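Do I Really Need a Pegboard?

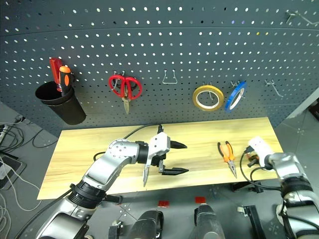

Scissors up, tapes up, pliers still on the table.

I have been suspicious of pegboards for years. Every workshop tour has one, always with the tools spread out like a museum of wrenches, and I never believed anyone put things back after the photos were taken. My own system was a drawer. You opened it, you dug, you found the screwdriver under the extension cord. It worked fine, or fine enough that I wasn't going to spend 38 dollars on a sheet of holes.

Then Sharada moved and gave me hers, so the money argument was gone. It's dark gray, which I'll admit looks better than the brown stuff my dad had in the garage. It went up in October, behind the light wood table, and I've been trying to decide ever since whether it's any good.

The tape is the best part. Yellow and blue, side by side, the yellow on a wire hook. I used to own tape the way other people own umbrellas, always buying another roll because the last one had wandered off. The scissors are good up there too. Red handles, easy to grab, point down so I'm not reaching into blades.

The cup I'm less sure about. It's a black one that hangs on the board, and the orange and black screwdriver stands in it next to something with a red grip. Liam Tapley told me cups are cheating. A pegboard with a cup on it is a drawer with better posture, according to him, and I can see his point, but try hanging a screwdriver from a bent wire and tell me how it goes.

And then the empty hooks. The pack that came with the board had 12 and I put several up with great plans. There's one right in the middle doing nothing at all. The organizing blogs call this "room to grow." I call it a hook I keep catching my sleeve on. I could move it, except then the scissors would look lonely and I'd start rearranging everything, and that's an evening gone.

The needle-nose pliers have no home. They match the screwdriver, so you'd think I would have given them a spot, but they're on the table because that's where I use them. Miyuki thinks that proves the whole board is decoration. Maybe. I still reach for the tape without looking now, and I couldn't say that about the drawer.

Would I pay for one? Ask me in the spring. If the pliers make it onto a hook by then I'll consider it. The drawer is still full, by the way, mostly of things I was sure would go on the wall.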